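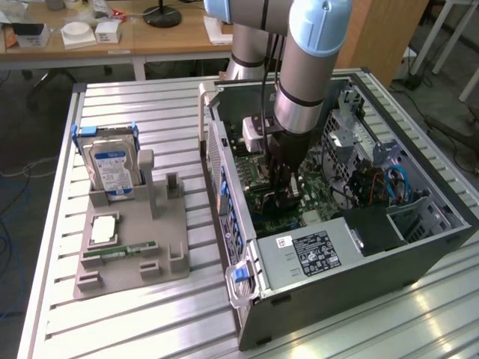
Pundolen - Frequently Asked Questions

What kind of book is Pundolen?
It's a thriller. A passenger ferry loses power in a winter storm with the coast in sight, and the story stays on board until the last chapter. There is a crime in it, but it is not a detective novel.

Is it part of a series?
Yes. It is the second of 3 books set in and around the port of Flerum. The first is The Salt Office and the third is Low Water Line. Each has its own plot and its own ending.

Do I have to read them in order?
No. If you plan to read all of them, start with The Salt Office, because Pundolen gives away who was running the harbor. If you only want one, Pundolen is fine alone.

Is Flerum a real place?
No. I drew a map of it before I wrote anything, and the map is printed in the front of the paperback. The e-book has it too, but on a small screen you will need to zoom in to read the street names.

What about Trudico?
Trudico is the shipping company in the books. I made it up and have never worked for a company like it. Pundolen is the name of the ferry.

How long is the book?
It has 31 chapters, most of them short. The first draft ran to 600 pages. A long section on land came out, and so did the whole trial. I don't plan to publish the cut parts.

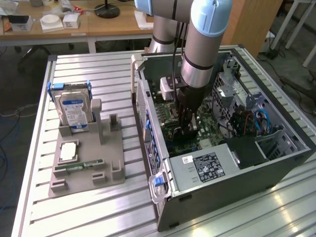
The chapters that were left got shorter too, mostly in the engine room, where I had explained far too much about pumps.

Is it violent?
There are several deaths and one long scene in a flooded car deck that some readers found hard to get through. There is no sexual violence. The dog lives.

Is it all right for teenagers?
I would say 15 and up. The language is rough in places, mainly among the crew.

Which edition should I buy?
The text is the same in all of them, with one exception. The first hardcover printing has an error in chapter 9, where the second mate is on the bridge and on the car deck at the same time. It was fixed for the paperback. If you have the hardcover, he is on the bridge.

Who publishes it?
Angelovski Press. They handle foreign rights, review copies and permissions. Please write to them for those and not to me - I only forward the message, and it takes longer.

Is there an audiobook?
Yes, unabridged, with one narrator for the whole book. The log entries between chapters are read out as well. There is no audiobook of The Salt Office yet. I hope there will be one.

Can I get a signed copy?
Order through the Angelovski Press site and put the name you want in the notes box. I sign once a month, so allow extra time. I can't sign e-books or send bookplates overseas.

Will you visit our book club?
By video, yes, if at least half of you have finished the book. Evenings are best, and I need to stop by 9 p.m. Eastern. There is a page of discussion questions at the back of the paperback.

What do readers ask most?
The ending, by a wide margin. 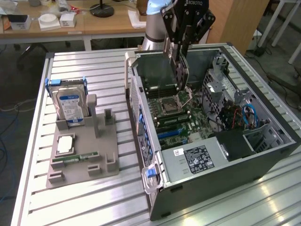

Did the captain know about the second lifeboat or not, one reader wrote in January, because my sister and I have read the last chapter twice and we still disagree. I get some form of this every month. Chapter 22 has the conversation that matters, and I'd go back to that before the last chapter. I have my own answer, but I left it out of the book and will leave it out here.

Will there be a fourth book?
Not set in Flerum. I'm working on something on dry land, and it doesn't have a title yet.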